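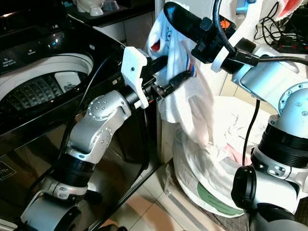

Figure 4. White cloth garment at the washing machine.

How often do households wash a white shirt before it counts as dirty? In our sample, most people washed one after a single wearing, whatever its condition.

4.2 Wearing and washing habits

The diary study covered 113 households in the towns of Haslam and Plurnmont. Each household kept a paper diary for 10 weeks, ending in August, and wrote down every load with its temperature setting, the detergent dose and the kinds of garments in it. Diaries with gaps of more than two weeks were left out of the load counts but kept for the interview analysis.

White garments were treated differently from colored ones in nearly every home. They were washed sooner, at higher settings, and often in loads well under the capacity of the drum. Asked why, people spoke of collars and underarms first. Few mentioned smell. Several said they had learned to keep whites apart from a parent and had never tried anything else – even those who owned only a few white items and had to wait for enough of them to make a load.

Stockdale's earlier survey in Tevura found the same split between white and colored clothes, but there the gap closed among renters who used shared laundry rooms (Mervyn Stockdale, personal communication, April 6, 2018). We could not test this, as over four in five of our households had their own machine.

Detergent dose did not follow load size. Households using the Sernulico measuring cup filled it to the same line for small and large loads alike, and those who poured by eye gave similar accounts in the interviews. Water hardness, which differs between the two towns, had no clear link to the dose people wrote down. Section 4.3 takes up drying, where the differences between the towns were larger.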